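Print this thread | E-mail this thread to a friend

Teaching by hand vs. teleop for tabletop cleanup — what's working for you?

szuyu_t
Hi all! Long-time reader, first real thread. I've been running demos for a tabletop sorting task on a two-arm setup and I'm having more fun with it than anything I've done in years, but I've hit the question everybody hits sooner or later. Do you grab the arms and move them yourself, or do you drive them from a leader pair?

I started by hand. I loved it! You can feel the joint that's about to run out of travel, and my first 30 demos took one afternoon, coffee break included. Then I moved to two arms and found out I have only two hands and both of them were busy holding elbows. So now I'm on teleop with a leader pair we call Drimau (long story, it was the name of a boat) and I've got 308 episodes saved. The bin part is going great. Thin things lying flat are driving me up the wall. Chopsticks, plastic knives, anything where the fingers have to get right down to the table.

Anybody want to talk me into going back?
Szu-yu Tsao

gravcomp_greg
I'll talk you into it. By hand, always. When I guide an arm down to a flat object I can feel the contact through the wrist and back off. With a leader arm and no force feedback you're guessing from what you see, and every demo ends with either a gap or a fingertip mashed into the table. The policy learns the mashing. Ask me how I know.

For two arms, get a second person. One arm each. It's like moving a couch.

NMasanja
Oh, I have to disagree with the couch, Greg! We tried two-person hand guiding at Stirnwood last December and the timing was all over the place. One of us would start the handoff and the other was still thinking about it. The replay looked like two strangers trying to shake hands. And then there's the other thing, which is that your arms and sleeves are in every camera view. The policy gets to train on a big friendly forearm coming in from the side and then at run time the forearm never shows up.

You can replay the joint trajectory afterward and record the cameras clean, sure. We did that for a while. It doubles your time, and anything that gets bumped on the first pass has to be put back exactly where it was.

So I'm firmly on team leader arms. Szu-yu, can you tell us more about the layout? How much do you have out on the table at once?

szuyu_t
Sure! Brown cover on the table, both arms on the far edge, cameras reaching in from the left and right sides. I keep the parts of the task spread apart so the arms aren't fighting for the same patch of air. Start pose is both arms parked upright, and every episode begins from there, no exceptions, because I got lazy once and the first second of 46 episodes was garbage.
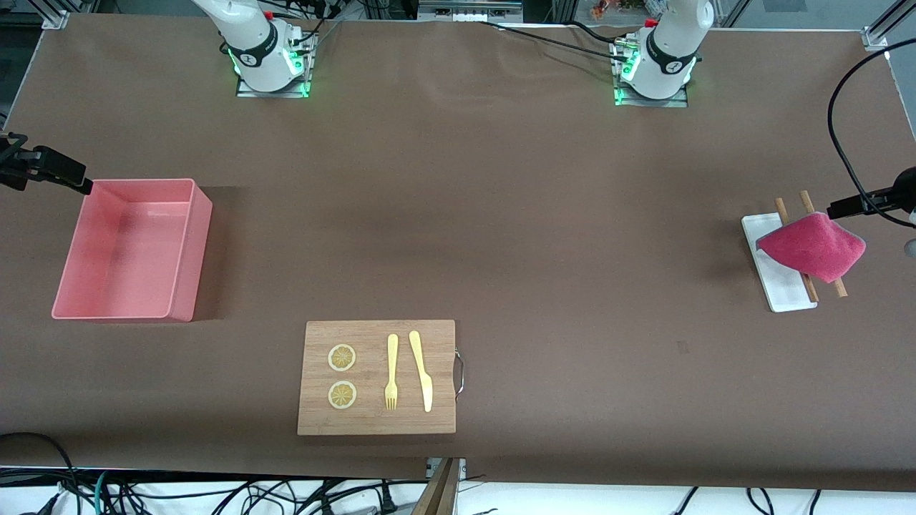

The lemon slices are the easy ones, even when I'm tired. I squeeze lightly, lift, done. The fork is so-so. The knife next to it is where I lose most of my takes, and the chopsticks with the towel on top are a two-step job: one arm peels the cloth away while the other waits, then in for the sticks. I've been trying to do both at once and I think that might be my mistake?

gravcomp_greg
Yes, that's your mistake. Do the cloth first, all the way off, let go, then the sticks. If you demonstrate it overlapped, you need the overlap to be the same every time, and it won't be.

Nice spread, though. I like that the far chopstick sticks out past the tray. Gives you something to grab.

NMasanja
Agree with Greg on the cloth (mark your calendars).

On the knife, some things that made a real difference for us:

Come in from straight above and stop just short. Pause there. I mean a real pause, long enough that it feels silly. Then go down slowly and close. The pause gives the policy a place to correct itself before it commits.

Turn down the leader-to-follower scaling for the last little bit if your software lets you. Our Vurkthorpe scripts have a foot pedal for it and I would not go back to life without the pedal.

Vary the angle. If every knife lies parallel to its fork, the policy is going to decide that's how knives are. Turn it, flip it, put it over by the bin. Same goes for the tray. I'd want that one straight in some episodes and diagonal in others.

And keep your recoveries! If you miss the grip, open, go back up and try again, and save that episode. I used to throw those away and I could cry thinking of them.

pedalpusher
Jumping in to say YES to keeping recoveries — the single biggest jump I've had on any task.

Not so sure about the pause, though. I paused on everything and ended up with a policy that hovered over the object and stayed there. It had learned that standing still is a perfectly good thing to do. I had to cut the still parts out before training and then it was fine.

NMasanja
Ha, fair. How long were you pausing? Ours are maybe a breath. And we feed in a few past frames, so it has some idea that it's been hovering already. If you're training on single frames I can see it getting stuck.

pedalpusher
Single frames, and way longer than a breath. OK, that explains a lot.

gravcomp_greg
Or guide it by hand and you don't need to pause, because you can feel the table. I'll keep saying it.

szuyu_t
Greg, what if I mixed them? Hand-guided demos for one-arm picks on the flat things, teleop for everything with both arms. Does anyone train on both together?

gravcomp_greg
I have. Works if you do the clean replay Naomi described, so the pictures match. Watch the speeds, too. I move a lot faster by hand than on a leader, and the two sets didn't get along until I resampled them.

NMasanja
Rweyemamu in our group did the same mix for a drawer task and liked it. I was grumpy about it and the numbers were better than mine, so, go for it! Tag every episode with how it was taught. You'll want to be able to pull one set out later.

szuyu_t
You're all wonderful. Plan for this week: cloth all the way off first, short pause over the knife, recoveries kept, and a small batch by hand for the flat stuff, tagged. I'll post replays when I have them, including the ugly ones.

pedalpusher
Especially the ugly ones please!

Print this thread | E-mail this thread to a friend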